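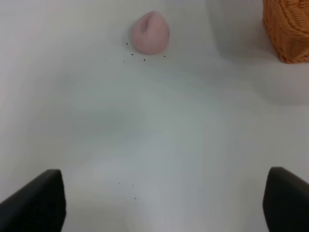

Ramesh Khurana wanted to know whether the Lanum kit is worth the money if all you have is a kitchen table and your evenings, and whether the grip holds up on soft things. He asked it much more politely than that, and he asked before I'd even finished unboxing, so this thread is for him and for anyone else who's been on the fence.

Home Threads Replies Saved About
Last updated: February

1/ Short version for people with dinner on the stove: yes to the gripper, yes to the wrist camera, maybe to the arm itself, and a grumpy no to the software as it ships. The long version is, well, long. Get a cup of tea.

2/ The Lanum is a small tabletop arm with two black fingers and a little camera sitting at the wrist. You get it as a kit from Wovside, who also sell the parts one at a time, bless them. I paid full price for mine and nobody asked me to write any of this.

3/ Putting it together took me two evenings. The booklet says one. I think the booklet was written by someone who has never dropped a tiny screw into a heating vent (there is a spare bag of screws taped inside the lid – look there before you take your house apart, which I did not).

4/ My test for the past while has been very plain. Something small and soft, a woven basket off to one side, a pale surface, and the arm has to get the one into the other. I like a pink target on white since it's easy to find in the camera view when I'm going back through recordings late at night.

5/ Ramesh, your grip question! The finger pads are a lot gentler than the ones on my old Cisberg, which used to squash anything softer than a tennis ball. In my last round on the Lanum I did 31 tries and had 11 misses. Most of those misses came from the fingers closing too early, and I only counted two as a real slip.

6/ So the gripper is good and the timing is fussy. There's a setting called "close delay" buried three menus down and it made a world of difference once I nudged it up. I do wish that one were on the front page of the app, in big friendly letters.

7/ Camera next. It sits low and looks out between the fingers, so you always know where the tips are, and I've gotten very fond of that. What it's weak on is brightness. White on white goes pale and cloudy, and you lose the gentle slopes of whatever you're working on. I moved my lamp to the side and that helped a good deal.

8/ Also, wipe your surface down! Little dark specks show up clearly on a pale background, and if you're training on your own recordings you probably don't want crumbs in every one of them. I say this as a person who eats toast at her desk and is not going to stop.

9/ Now the grumpy part. The app forgets where your basket is every time you close it. You teach it the drop spot, you go to bed, and in the morning you teach it again. I wrote to Wovside and got a kind reply in a day saying a fix is planned. I'll hold them to it.

10/ A few of you asked about the Bhatia add-on plan, the one where they tune the arm for you over a video call. I tried a single session. The woman I spoke with was patient and lovely and sorted out my close delay faster than I had. If you're brand new to this, get one session and skip the monthly plan.

11/ Would I buy the kit again? I would, though I'd wait for the app fix if I were in no hurry. Ramesh, if you do get one, send me your settings when you have them. I'm trying it on a folded dish towel next and I have low hopes and a full pot of tea.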